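Home | Products | Support | FAQ | Contact

Print this page | E-mail this page

Planning and Budgeting for a Kitchen Arm Cell: Frequently Asked Questions

Last revised 8/8/23

What does a Plona license include?

A Plona license covers the simulator, the kitchen scene library and one arm model of the customer's choice. It does not cover the physical arm, the gripper or the mounting hardware. Those are quoted separately by Skanditari.

Should we buy the simulator before the arm?

In most cases, yes. Reach and clearance problems are cheaper to find in a rendered kitchen than on an installed one. We recommend a simulation period of 60 days before a hardware order is placed. Customers who already own an arm can load its model and skip directly to layout checks.

Which tasks should be tested first?

Start with the tasks that set the reach requirement. For a home-style kitchen this is usually an appliance mounted over the stove. The arm has to work above the cooktop, clear the open door and bring the gripper level with a dish inside the opening. If the base position passes this test, counter tasks on either side can be checked next.
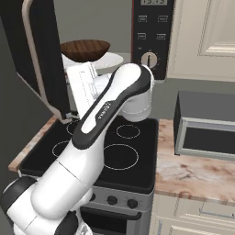
Door swing is the item most often left out of a layout plan. Record the full arc of every appliance door and enter it in the scene before running a clearance check. A base position that works with all doors closed may fail with one open, and moving a base after installation is billed as a new installation.

How much of the budget should go to the arm itself?

Across Skanditari quotes issued last year, the arm came to about 41 percent of the first-year total. The rest was gripper, mount, safety equipment, integration labor and training. Plan for a spare set of gripper fingers in the same order.

Can we lease?

Yes. Leases are handled by Stelmakh and run for 60 months. The simulator license can be included in the lease or paid yearly. Service visits are not included in either case.

What is the lead time?

Arms ship from the Maltport warehouse. Orders confirmed by the end of September are scheduled for delivery in the same calendar year. Custom mounts add 30 days.

Do simulation results count toward site acceptance?

No. Acceptance is carried out on the installed arm with the customer's own appliances and dishes. Simulation logs may be attached to the acceptance file for reference.

Who do we contact for a quote?

Send a floor plan, an appliance list and a task list to Natsumi Ebihara in the planning office. Quotes cannot be prepared without mounting heights for wall appliances.

Print this page | E-mail this page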